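Can a Robot Clear the Table Yet?
Posted 07/03/2022 in Kids Ask About Machines

I hate clearing the table. I hated it when I was eight and I hate it now, and I'm a grown-up who gets to pick her own plates. So when a bunch of you wrote in asking "when do we get a robot that does our chores?" I was pretty excited to go find out, because I want one too!

Let's start with the good news. Some machines already do chores, and you might have one at home. A dishwasher is a machine that does a chore. So is a washing machine. So are those flat round vacuums that bump into the couch and then go bump into it again. We don't usually call a dishwasher a robot, but it does take a yucky job away from us.

But think about what the dishwasher doesn't do. It doesn't walk to the table and get the plates. It doesn't scrape off your peas. You carry everything over, you put each cup on the rack, and when it's done you put it all away. The machine does the washing and you do all the picking up and putting down.

Picking up and putting down is the hard part.

Try this at your kitchen table (ask first if you're using the good dishes). Put out a mug, a plate and a couple of small round things, like oranges or little pumpkins. Now pick them up one at a time, slowly, and watch your own hand. Your hand changes shape for every single thing! For the mug you might hook your fingers through the handle. For the plate you pinch the rim. For a pumpkin you spread your fingers wide and kind of hug it.
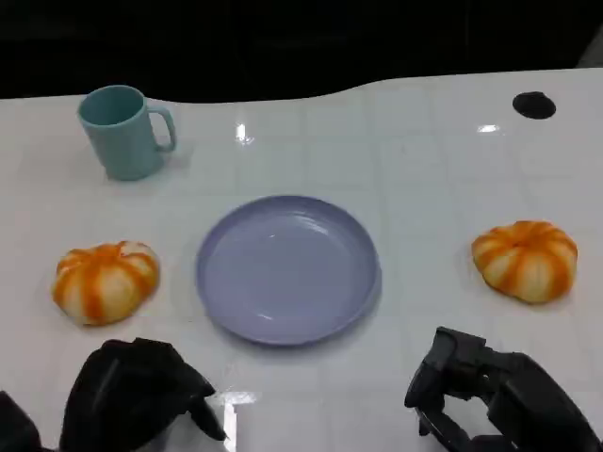 You do all that while thinking about what's for dessert. A robot has to work out each bit. Where is the thing? How far away is it? Which side should I grab? How hard do I squeeze? Squeeze too softly and the mug slips. Squeeze too hard and you could squash something soft.

Plates are sneaky. A plate lying flat has hardly any space under the edge, so it's tough to get a finger beneath it. Next time you pick one up, notice how you tip it a little or slide it toward you. You learned that trick so long ago you don't remember learning it.

Shiny tables are sneaky too. Lights make bright spots on them, and cups make reflections. You know a bright spot isn't a thing you can pick up. A robot looks through cameras, and it has to learn the difference between a real mug and the pale upside-down mug under it.

A lot of robots don't have hands like ours, either. They have grippers, which open and close like a crab's claw. Some robots have a camera down near the gripper as well as one up high, so they can get a close look at whatever they're reaching for. It's a bit like having an eye on your wrist. (I would use mine to find things under the couch.) The view from down there is a funny one. Everything is tilted and the robot's own parts get in the way.
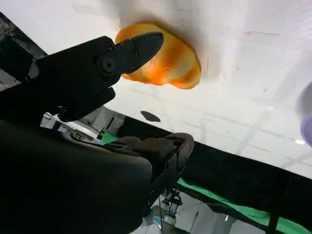
Up close: a black gripper finger pointing at something orange and lumpy.

Now, how does a robot learn to do this? One way is practice, and I mean a LOT of practice. Say we had a robot named Zitell, and we wanted Zitell to move a cup onto a plate. We might run through that one little job 200 times. Then we'd swap in a different cup and do over 570 more. I get bored just typing that.

And after all that, Zitell might be great at cups on one table and get muddled at your house, where the table is brown and somebody left homework on it. Homes are messy in different ways every day. Your brain handles that easily. For a machine it's a big deal.

Shops and warehouses can be easier. In a warehouse you can decide where everything goes, and you can make a lot of the boxes the same size. A robot arm that lifts the same box off the same belt never has to wonder what a pumpkin is. That's why machines got jobs in places like that long before they got jobs in kitchens.

So can a robot clear the table yet? My answer is: sort of, slowly, sometimes. Robots can pick up plenty of things when the table is tidy and people have helped them practice. A robot that clears up after your whole family's spaghetti night, without help, any night of the week? I don't think we're there. I'd love to be wrong by September.

If you want to feel what it's like, put a thick oven mitt on each hand, close one eye, and move three plastic cups from one end of the table to the other. My best time is 121 seconds and I dropped two of them. Write in and tell me yours!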